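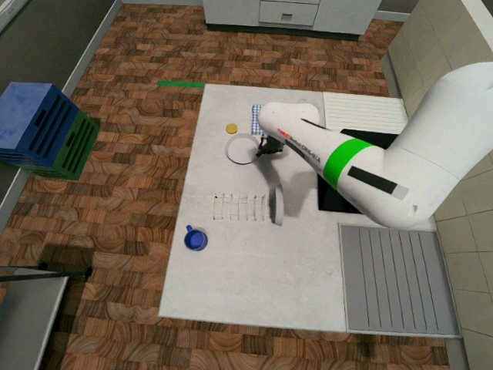
The dish table in our sim, with the gripper over the rim of the bowl.

Apr 26, 2019

So I finally wrote down our house rules for the dish table, and it took me way longer than building the thing. I've been meaning to do it ever since I ran 223 trials for the Treltham write-up and found out that two of us had been scoring "plate in rack" differently the whole time. To me, the plate had to stand up in a slot on its own after the gripper let go. To the other half of the team, touching the rack was good enough. Ugh!

The new sheet has 19 rules (I started with more, believe me). Most are dull. Write down the random seed before you hit run. Name every object the same way in every file, so the mug is always "mug" and never "cup" or "blue_thing_final". Don't nudge the bowl halfway through a batch and keep counting as if it's the same setup.

Then there's the speed limit near the tabletop, which we argued over for ages. Somebody always says it's a simulation, go as fast as you like, nothing can break. Sure, but I want to move these motions over to the real arm at Storwood someday, and I don't want to find out then that everything I tuned depends on slamming into a bowl at full tilt. So the limit stays on — even for quick tests, even at night when you just want to go home.

Rule 17 is my favorite: a failed grasp gets logged as a failed grasp. No quiet reruns. I've done it, you've probably done it, and it makes the numbers useless.

I borrowed the layout of the sheet from the one we used on Ayele, with a column for who changed what. Next up is getting the Clisex scripts to refuse to start if the seed is missing. I've got that half working, and it currently refuses to start no matter what.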